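Housekeeping Methods, Unit 11
Clearing and resetting a surface

Start at the wall and work toward the front edge. Lift things off – do not slide them – and sort as you go: keep here, belongs elsewhere, throw out. Anything you can't place in 32 seconds goes to the side and waits.

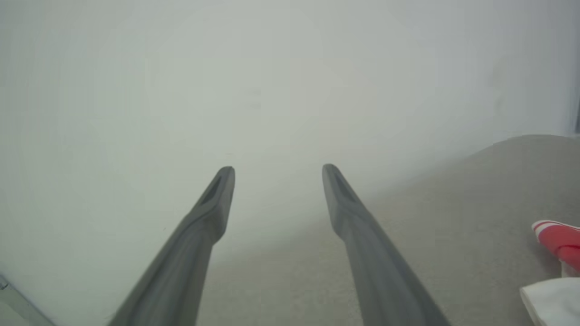 Napaporn Meesuk thinks the side pile is where the method fails, as small things get left there until the next session and then count as "kept." She would set a limit of two items. Use her limit for the Stoldale exercise.

Wipe only after sorting. Plain surfaces show streaks, so go over them a second time with a dry cloth, along the wall first.

For next time: read section 4 and bring your own item list. Late lists go to Pongsak Wiriya.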